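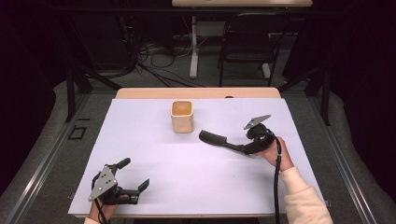
The Cup at the Back of the Cupboard

Published 09/10/2024

Every kitchen has a front row and a back row. In the front row live the mugs people use, which are chipped, stained and loved. In the back row live the ones people were given. They come out when the dishwasher is full, or when a plumber needs tea and everyone has decided he won't mind.

I have been thinking about the back row since moving house in September, when I wrapped all of it in newspaper, drove it across Liltier at the speed of a funeral and put it straight into the back of a different cupboard. At no point did I consider leaving any of it behind. There was a teapot in there shaped like a cottage. To pour from it you tip the whole cottage forward until the tea comes out of the chimney, along with the lid.

How does a sensible adult come to own a cottage that pours? By having once said something nice about cottages. Mention in passing that you like owls, or lighthouses, or cheese, and your relatives will breathe out as one. The matter of your birthday is closed. You will be getting lighthouses until you die, and some will have handles.

The trade understands this very well. The Goodall gift catalogue, which arrives at our house whether we want it or not, has 240 items in its tableware section this year, and by my reading you could eat a normal dinner off very few of them. There are egg cups with feet. There is a butter dish in the form of a bathtub. The descriptions never claim that any of it pours well or stacks. They say it will "raise a smile", and I suppose it does, usually on the face of whoever is not washing it up.

Washing up is where the novelty wears thinnest. A plain round mug takes a sponge and a turn of the wrist. Give the thing corners, or ears, or a small frog sitting at the bottom, and you are there with a cotton bud. Square cups have the further trouble that the human mouth was not built with them in mind. You can drink from the flat side and dribble at both ends, or drink from the corner like a bird.

Still, I went to the Drorora, the covered market behind the station, to see whether anyone buys this stuff for themselves. It has 7 china stalls on a good morning and they are all run on the same lines: dinner plates at the back, where they are safe, and animals at the front, where they can see you coming. I lasted twenty minutes and came home with 2 hedgehogs, salt and pepper. I had salt and pepper already.
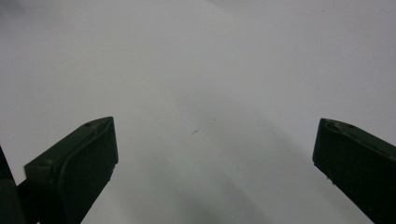 One reader in Gurkent wrote to say that I had the whole business upside down, and that she would no more throw out her aunt's cabbage-leaf bowls than the aunt. They were ugly when they were bought, she said, and they had been ugly at every Christmas since, and when one broke last winter the family had gone quiet over it in a way they had not over the good dinner service.

I read that letter more than once, and then got up and looked at the cottage. It had come from a neighbour at our old address, wrapped in about a mile of tape. I can't picture a single plain mug I have owned, though I must have drunk from them thousands of times. I could draw you the cottage from memory, down to the painted cat.

So the back row stays. What changes is the job. Few of these things spend their later years holding tea. They drift out of the kitchen to desks and windowsills and the shelf by the back door, and there they do quite well. A jug shaped like a fish is a poor jug, but it will hold wooden spoons until the end of time. The bathtub would be perfect for drawing pins. Anything with an open top and a steady bottom will find work.
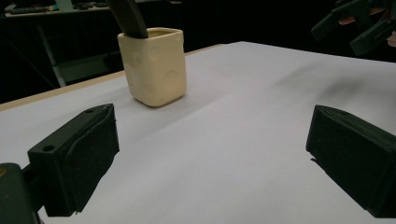 Cream glaze, Swiss-cheese dimples and something other than a drink inside.

The cottage now lives next to the telephone and holds rubber bands, which come out through the roof without any trouble. The hedgehogs are on the table. One of them has 2 holes and the other has one, and after a fortnight of dinners we still have to shake them both over a plate to find out which is the salt.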